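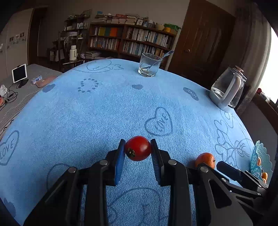 水色のクロスの上のミニトマトとみかん

ストルトスビー語り場(Stultosby)

ストルトスビー語り場は、地域の人が自分の体験を声に出して語る集まりです。私も通っているので、少しひいき目の記事になるかもしれません(先に謝っておきます!)。運営はコリナムという小さな団体で、毎年4月に新しい期が始まります。

概要

語り手は一晩に2人だけ。少ないと思うでしょう?でも一人ひとりの話が長いし、そのあとのおしゃべりはもっと長いんです。題材は立ち退き、介護、言葉の通じない職場での毎日など、暮らしに根ざしたものが中心で、原稿の読み上げは禁止。私は最初の回で頭が真っ白になって、祖母の漬物の話ばかりしていました。

参加費は一期3000円で、学生は無料です。会場のドリンデル館は320席ありますが、ふだんは舞台の前に椅子を丸く並べて使います。マイクなしで届く距離がちょうどよくて、私はこの並べ方が大好き!
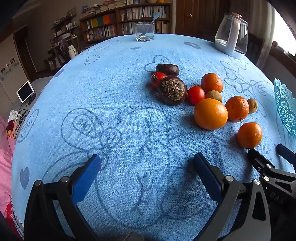

ムシマン式の練習

語り場で使われている稽古法で、同じ話を相手を変えて何度も語り、そのたびに出だしを変えます。聞き手は助言をせず、覚えている場面を一つだけ返す決まり。自分では大事だと思っていた所が誰の記憶にも残っていなくて、けっこうへこみます(でも効きます)。

他人の体験を語るときは、本人の了解を取ってから舞台にかけます。録音は語り手が希望した回だけで、音源は受付で借りられます。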